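Ya-wen Tsai has cooked lunch at the Yuen Street community hall for nine winters, and for most of that time she has kept a notebook of what people eat and what they send back. Soup comes back least. "You can put almost anything in front of people in November if it's hot and there's bread," she says.

The lunches started with a tray of sandwiches. Last year the kitchen served 3911 meals, most of them to people over 70 who live within walking distance.
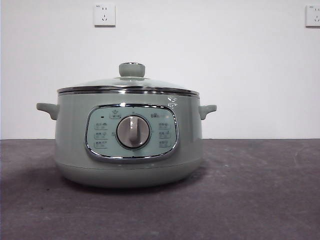
Tsai grew up in a house where one person cooked and everyone else stayed out of the way. She didn't learn to make a stew until she left home, and she still prefers equipment that asks little of her. A pale green electric stew pot with a domed lid and the controls on the front is the sort of thing she tells beginners to get. "Put it where you can see it and use it twice a week," she says. "After a month you won't need a recipe."

Her own recipes are short. The leek and barley one calls for 800 grams of leeks and leaves the salt up to the cook.

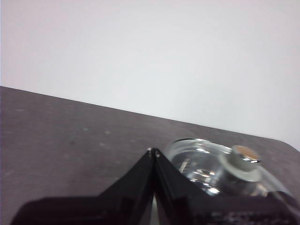

Money comes up often. The hall raised its suggested donation last spring, and Tsai argued against it. Kwok-wai Fung, who does the buying, showed her the bills: 1260 dollars for one month, 398 of it for vegetables. She gave in. They also talked about replacing the work surfaces and decided to wait. Tsai says a speckled gray tabletop against a white wall is fine for peeling and chopping, and she would sooner spend the money on better onions.

Fung buys potatoes by the sack and stores them in the dark. He likes a waxy kind for stew and a floury kind for soup. 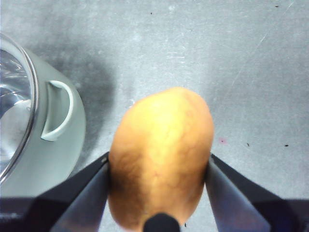

A pale-skinned potato, narrower at one end.

Tsai plans to cook for one more winter and then hand over the notebook. She hasn't decided who gets it. "Somebody who tastes things," she says.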